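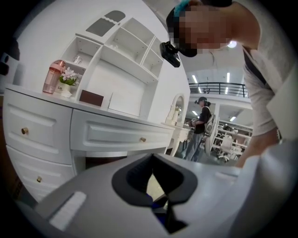

Hand-held grippers and the planning software behind them

May 15, 2023

The perception and planning group at Grusoris works from two rooms above a furniture outlet in Telimcombe. Its main product is a software stack called Brerkden, which takes recordings made with hand-held grippers and turns them into trajectories that an arm can be trained on. We spoke to the engineer who leads the trajectory side of the work. She asked that the conversation stay on the software, and that her name be left out.

The first subject was timing, which she considers the least discussed part of the system.

"People ask about the model. I spend most of my week on clocks," she said. "You have a camera stream, an inertial stream and a measurement of how far the fingers are open. Each has its own delay. If the finger width is late relative to the image, the policy learns to close after the object has already slipped past. It will do that very consistently."

Brerkden estimates the delay for each recording separately. Earlier releases used a single constant, measured on the bench. She said the constant held up until the firmware was updated, after which a batch of 600 recordings had to be processed again.

"The error was 75 milliseconds. You can't see that when you play the video back. You can see it in the grasp."

The delay is now found by having the operator open and close the fingers at the start of each recording. The software tracks the fingertips in the image and matches their motion against the width signal. A recording in which the match is poor goes to a separate queue, with the correlation plot attached.

Localisation came next. The pose of the gripper is recovered from its own camera and inertial unit, with no external tracking. Asked where this fails, she named pale furniture before we had finished the question.

"White dressers, white walls, white cabinets. A homeware showroom is close to the worst case. The feature extractor wants corners and texture, and what you have is a painted panel and a drawer knob. The knobs are good, as it happens. They are small and distinct, and they stay where they are until somebody opens the drawer."

Opening the drawer is the second difficulty. Once the drawer front fills most of the view, the tracker may decide that the drawer is fixed and the room is moving. The group deals with this in the mapping pass. The operator first walks the area slowly with the gripper and touches nothing, and the map from that pass is frozen. Later recordings are placed against the frozen map, and features that disagree with it are given a low weight.

"It's an old idea. We added a check on gravity. If the visual solution says you rotated and the accelerometer says down is still where it was, the visual solution loses."

Mirrors are handled less well. A mirror on a dressing table gives the tracker a set of sharp features at a false depth, and they move in a way that is almost consistent with a real surface behind the wall. Brerkden has a mask for reflective regions, but it is drawn by hand at present. She would like it to be predicted and expects a first version in June.

People walking through the background cause less trouble than she once feared. They are usually small in the image and they move independently, so the outlier rejection removes them. Faces are pixelated in a separate step before a recording reaches the engineers. That step runs before any feature extraction. She said the order had been argued over, as the blurred blocks can themselves produce weak corners.

"We measured it. The effect on the pose is below the noise. I was on the other side of that argument, so I checked it twice."

We asked how a recorded trajectory becomes something an arm can follow. A person's wrist and shoulder will take a gripper to places that a fixed arm cannot reach, or can reach only through a singularity. The planner, which the group calls Makowska, takes each trajectory and tests it against the kinematic limits of the target arm. It has 3 outcomes: accept, accept after moving the base, or reject.

"Moving the base is the useful one. The person stood wherever it was comfortable. The robot doesn't have to stand there. We search over base positions and ask whether one exists where the whole motion is feasible. Around a third of what used to be rejected is now accepted."

Speed is treated separately. Makowska may stretch a trajectory in time where the joint velocities are too high, but the stretch is switched off near contact. She explained that slowing down a push on a drawer changes the physics of the push, whereas slowing down the approach changes very little. Contact is inferred from the finger width and from the high-frequency part of the accelerometer signal. Soft contacts, such as a finger resting on cloth, are often missed.

The remaining topic was tooling. The group keeps a viewer that shows the camera image, the estimated path and the width signal against one time axis. It was written as a debugging aid in 2 days and has been patched ever since. New staff are given the viewer before they are given access to the training code.

"I want them to look at recordings. Not summaries of recordings. If the loss curve is strange, the answer is often visible in one clip, and you find it by scrubbing back and forth over the moment of the grasp."

She was cautious when asked about results. The pick-and-place tasks work in rooms that resemble the recorded ones. Drawers work when the knob is visible in the final part of the approach, and much less often when the fingers hide it. The group is trying a short memory of earlier images to cover that gap. The memory raises the inference time, and the control loop has little to spare, so the current build predicts several steps ahead and executes them while the next prediction is computed.

"If the prediction arrives late, we hold the last pose. It looks hesitant. I'd take hesitant over the alternative, with a drawer half open."

The next release of Brerkden will change the recording format. Older files can be converted with a command-line tool that is already in the repository, though it does not yet carry the hand-drawn mirror masks across.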